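I have been using the Conell family history program since December, mainly for a house history of Salbridge, where my mother's people lived. Most reviews look at it from the point of view of someone building a tree. I wanted it for buildings, so this is written with that in mind.

**Getting records in**

My old notes were in a spreadsheet with 469 rows, one for each household in the census returns I had copied out. Conell took 312 of them without complaint. The rest had to be corrected by hand, nearly all for the same fault: it will not accept a house without a number. Half of Salbridge had no house numbers before 1900, so this is a poor choice by the makers. I ended up giving the cottages in Mill Lane numbers of my own and putting a note against each one.

**Places**

Each property has its own page, with owners and tenants listed by year. If a house changes its name you can keep both and search on either. Heather Treloar, who is working on the tithe map, found the old bakery under three different names this way and we were able to merge them.

It is weaker on houses which were split or joined. The Grimshaw shop was two dwellings in 1881 and one in 1891, and the only way to show it is to close both and open a third.

**Pictures and scans**

Pictures can be attached to a person, a place or a source. The limit is 200 for each project unless you pay for more. They can be shown singly or in a column.

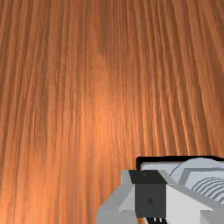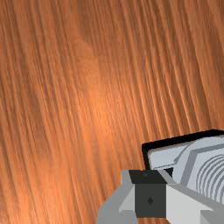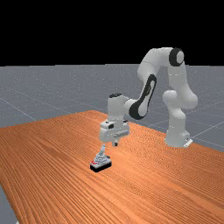
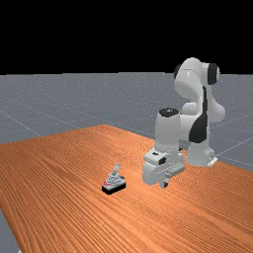
Captions are limited to one line. I would have liked room for the name of the lender and the reference number, and at present I keep these in the source notes. Postcards can have a front and a back, and the two stay together when you export.

**Printing**

The printed house report is clear and well laid out. Mine came to 71 pages, with an index of surnames at the back. The index treats Treloar and Trelore as separate families, and you can't link them before printing. Brodie Grimshaw had the same trouble with his own name and altered the finished file in a word processor.

**Compared with Rolari**

I used Rolari for two years before this. It is quicker to learn and its tree charts are better, but places are only a line of text against each event. For a one-name study I would stay with it. For a street or a village, Conell saves a good deal of copying out.

I would like to see unnumbered houses allowed in the next version. I wrote to the makers on this point and had a polite reply with no date in it. The manual is a separate download and the section on property begins well after the one on charts, so start from the contents list.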